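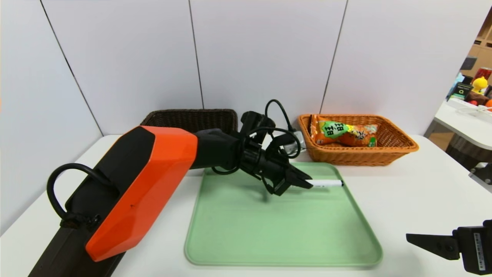
Looking after the sorting cell was my half of the Ovcombe project, and I ended up loving it far more than I expected! The cell is a two-armed robot at a white table, and its job is to put small things into a tray and take them out again. A marker held sideways over the pale green tray became my favorite check, since a thin, straight object shows a crooked grip right away. The cables that loop up around the wrist worried me most. They need enough slack for a full turn of the wrist, but a loop that hangs too low can catch on a basket rim. I retied ours twice before I was happy with it.

Cyprian Żak wrote the task program, and I kept a maintenance log in a notebook. Every session began the same way — power on, home both arms, open and close each gripper 5 times, listen. A dry joint makes a kind of chirp. After 46 sessions I could hear it from across the room.

The fingers got the most attention. I wiped them down, checked the screws at the base and compared the tips with each other, because a bent tip pushes soft packages away before the grip closes. Snack bags were great for finding this out.

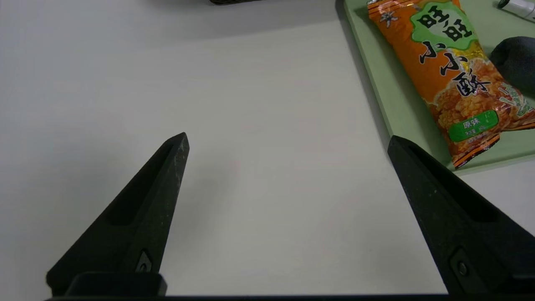

Fig. 2. Gripper open over the table, with the tray and a snack bag to the right.

Next term I want to write a proper checklist for whoever takes over in January, with the wrist cables on page one.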